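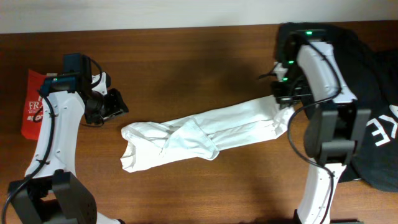 Grażyna Lis said that no soup needed nineteen hours, and that anyone who told you otherwise was selling the pot.

I was inclined to agree with her, but I had already paid. The Brelura course cost more than my cooker, and it came with a ring binder, a wooden spoon and a promise that by the end of it we would make barszcz the way it was made before people were in a hurry. Our teacher was called Baptiste. He had never, as far as I could find out, been to Poland.

"The beetroot must be allowed to forget the ground," he said on the first evening.

Grażyna wrote this down. I leaned over to look. She had written: wash it.

There were six of us at the benches, and we had been given two beetroots each. Baptiste went from one to the next, lifting them to his ear. Mine was apparently anxious. Grażyna's was ready, so she peeled it, sliced it and dropped it in a jar with garlic, salt and water while he was still listening to someone else's.

"And the rye crust?" he asked when he came back.

"My grandmother had no patience with the rye crust."

"Then your grandmother made a different soup."

"She made it for fifty years," said Grażyna, "so I hope somebody told her."

He moved on. He had a story about a woman in a mountain village who stirred only towards the east, and he told it again that night to the far bench, where it had become a woman on an island. I asked which way east was. He pointed at the fridge.

We had to leave our jars on the shelf under numbered labels. The binder said the sourness would arrive in its own time, up to a week, and that we were not to taste before then. I tasted after three days, when the door had been left open and Baptiste was out buying marjoram. Mine was salty pink water. I tried Grażyna's as well, and it was sharp and earthy and made the back of my jaw ache, exactly as my mother's used to. I put the lid on and felt like a burglar.

At the last class we heated everything up and Baptiste passed down the line with a silver ladle. He praised mine for its restraint. He called Grażyna's "a little loud". 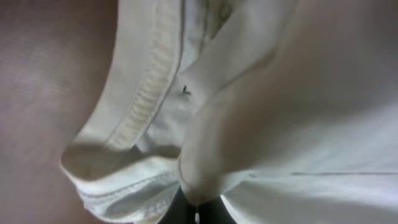 She ate the whole bowl standing up, then filled a second from the same pan and pushed it across to me with the heel of the loaf.

"You went in my jar," she said.

I said I didn't know what she meant.

"The lid was on crooked. What was it like?"

"Loud," I said.

She tore the bread in half. Behind us Baptiste was explaining the advanced course, which began in July and involved a cabbage.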